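A Sunday at the Tivorholm Arm Lab Open Day

I drove up to Tivorholm for the open day mostly because Donnie Laing wouldn't stop texting me about it. Donnie and I used to build hobby arms in his garage in Petelville (bad ones, with servos that hummed like a fridge), and he figured we should both see what people with a real budget were up to. So off we went, 56 miles each way, with a bag of gas station donuts between us, and we still missed the first talk.

Parking was at the back by the loading dock. You signed in, got a sticker, and then wandered wherever you liked, which I loved. The last lab tour I went on was all glass walls and "please stay with the group." Over here people just waved you in.

We started in the long room on the ground floor, where the Mudbridge folks had their grippers set out on a bench for anyone to pick up and squeeze. They had brought three finger styles: a stiff straight one, a slightly curved one with rubber pads, and a soft one that bends around whatever you push into it. I went in a total soft-finger fan. I have watched so many videos of soft fingers picking up eggs! But after fifteen minutes of poking at things I had my doubts. The soft ones are lovely on round stuff and kind of hopeless on a thin box lying flat, where you want a hard edge to get underneath. Donnie had been saying this for years and was very pleased with himself.

The guy to talk to was Henrique Henriques, who runs the two-arm stations. He was on his feet all day and still happy to answer every single question, including my long one about cable routing. His group uses grocery-type items for nearly everything, and he has strong opinions about them. Boxes are good for checking alignment. Cans and spice containers tell you about grip force. A box grater is just mean, he said, with its holes and its slanted sides, and if a new set of fingers can hold one steady he starts to trust it.

We spent the longest at one of his tabletop rigs, a pair of black arms mounted on opposite sides of an extrusion frame. I have wanted to see a setup like this up close for ages, and I took way too many pictures of it.
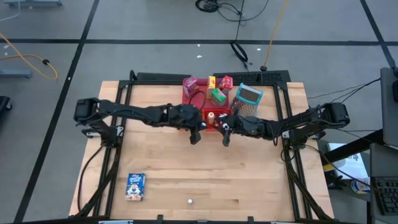
The two grippers almost touching over the little red basket, with the grocery tray behind them and the Frosted Flakes lying flat on the table.

What got me was how close together the fingertips can work. With two arms sharing one small table you're always budgeting space, and over that basket there was hardly any left. Henrique said this is where most gripper comparisons fall down. People test a gripper alone, on one arm, with a mile of room on every side, and then they put two on a table and find out the housings are too fat to get near each other. He'd rather have a skinny gripper with a weaker squeeze than a strong one he can't fit next to its neighbor. I hadn't thought about it like that at all, and I've been rewriting my own parts list ever since.

Then came the fun part, which was getting to drive. Tello, their control software, was running on a station by the window, and you could sign up for a turn. The line was long (I was number 43 on the sheet, ouch) so we went and ate first. Chili in a paper cup, four dollars, pretty decent.

When my turn came I had two controllers to try. The first was a pair of small hand-held leader arms, where you move the little arm and the big arm copies you. The second was a gamepad. I'm a gamepad person, I've played games my whole life, and I was sure I'd be better with it. Nope! With the leader arms I got a can into a bin on my second try. With the gamepad I spent most of my turn rotating the wrist the wrong way and apologizing to the woman behind me. Donnie did a little better on the gamepad than I did, which I am writing down here only because he's going to read this.

There is a lag on the leader arms, I should say that. It's small, but you feel it when you're closing the fingers, and you end up slowing down at the last second to let the gripper catch up. Henrique told us they had logged 191 practice runs that month with the soft fingers alone, and the lag bugs his regular operators less than it bugs visitors. I can believe it. By the end of my ten minutes I was already leaning into it a bit.

We also caught half of a session on cameras, upstairs. The question was whether you want one up high looking down at the whole table or small ones on each wrist, and the speaker was firmly in the wrist camp. Her argument was that from up high, the arms get in the way at exactly the moment you need to see the fingertips. Someone in the back row pointed out that wrist views are awful for finding an item you haven't reached yet, and that turned into a pretty good argument. I would've stayed, but the room had 40 chairs and a lot more people than that, and my knees were done with standing.

A few notes if you go to the next one, which should be in November:

Get there early and sign up for a driving turn before you do anything else.
Wear shoes you can stand in.
Squeeze the Mudbridge grippers yourself, the spec sheets don't tell you how the pads feel.
Ask about cables. Everyone there has a story about cables.

Donnie has already ordered a set of the curved fingers, and I'm holding out until I've measured how wide my wrist housings are.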